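The Good Mugs

Igor Baláž had been given until four o'clock to clear the tea room, and he started with the mugs. Pranance was giving up the building at the end of September. The desks had gone to Kiline the week before, all 33 of them, and the carpet in the corridor still had the dents.

He had worked there long enough to know which mugs belonged to whom. Most of the owners had left. The rule was that anything chipped went in the bin and anything sound went in the box for the church hall, wrapped in newspaper. The peach one with the coloured speckles on the inside had been Mum's before it was his. He had brought it in on his second day and never taken it home. 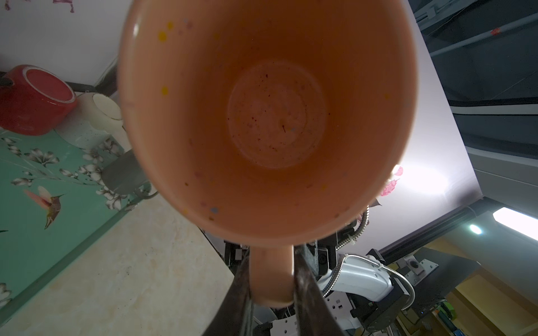 He made himself a cup of tea first. The kettle was on the list too, but the list didn't say when. Then he rang his sister in Geelong, who wanted to know if he'd found anything yet.

"Brabec offered me nights," he said.

"Would you do nights?"

"I'd do them for a while."

She told him the back room was free and had been since Easter. He said he would think about it, and she said he always said that. There was a truck going past at her end and they both waited for it.

"How much is the train?" he asked.

"You can afford the train, Igor."

His last pay had come through that morning with $210 on top for unused leave. He had expected more. He wrote the figure on the back of the packing list and put the pen in his pocket.
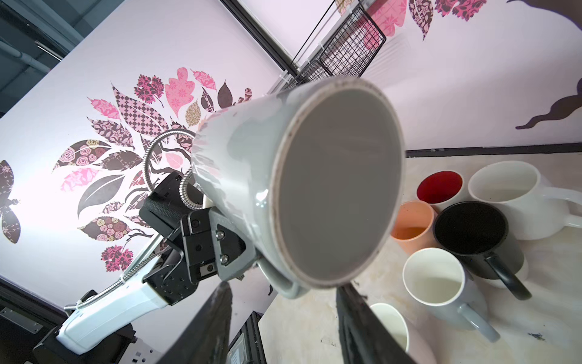
The other mug he couldn't place at first. It might have been left by the man from Nutix, who came to fix the phones one winter and stayed until spring. He'd liked to drink his tea facing the wall with the tree on it, and once he told Igor that whoever chose those leaves, checks and roses and paisley all on one branch, must have been paid by the pattern. It was a plain grey mug, a bit brown at the rim. Igor ran his thumb along the edge and couldn't feel a chip, so by the rule it was sound.

He tore a sheet of newspaper in half and wrapped it. Then he wrapped the peach one in the other half, and stood there with one in each hand – the box was by the door, and his bag was on the chair.

He put them both in the bag and went back for the kettle.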